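Subject: Re: [hulluvex-players] Saves from build 2739 and the winter map

Replying to the list because two other people asked me the same thing off it.

Earlier message from the list:

> I started a new game on the Cárdenas map after the update to
> build 2739 and I keep losing the harbour by day 46. Food is fine,
> wood is fine, but the storehouse stops giving anything out and
> the villagers walk off. I have tried it three times, twice on
> normal and once on easy.
>
> Is this a bug, or has the difficulty been changed? Also, will my
> old save from before the update load if I take out the Plomisow
> mod, or do I need to keep it in?

It isn't a bug as far as I can see. The storehouse limit was lowered in this build. It used to hold 400 of each item from the start, and now it holds 100 until you put up the second shed. When the first item reaches the limit, the carriers queue at the door with whatever they have in their hands, and anyone who came to collect gets stuck behind them. The food is in there but can't get out.

What I do on Cárdenas now is set fish to stop at 80 per cent from the first morning. You do this in the storehouse panel, second tab, with the small arrow beside each item. Then I build the second shed before the smokehouse. It feels too early, and you'll be short of planks for a few days, but the queue never forms. Build it on the inland side. If you put it on the quay the carriers use the same path as the boats' crews and you are back where you started.

Easy doesn't help with this. As far as I can tell it only changes the weather and how fast people get tired.

On the old save: keep Plomisow in for the first load. Let the game run until the autosave sign appears in the corner, save by hand under a new name, quit, and only then take the mod out. If you remove it first, the save will load but all the carts are missing, and the tasks that belonged to them can't be cancelled. I lost a decent town that way. Copy the whole save folder somewhere else before you try any of it.

One thing I haven't worked out is the bell tower. Before the update, ringing it sent everybody indoors at once. Now about half of mine finish what they're carrying first, and in a storm that's too long. I've tried it with the tower in the middle of the village and again up by the church and saw no difference. If anybody has it working as it used to, please post your layout.

The other map, the one with the frozen river, seems unchanged apart from the wolves coming earlier. I have only played one winter of it, so don't take my word for it.

Please trim your replies to the list if you can. The last thread on carts had the whole conversation in every message and the digest was very hard to read.

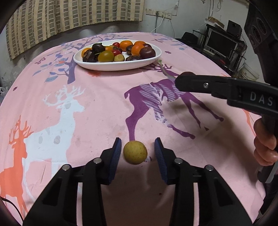 Ziltevdale, December

P.S. The notes on storehouse settings are still in the list archive under "carriers stuck", but they were written for the old limit. The order of building in them is fine to follow. Ignore the amounts.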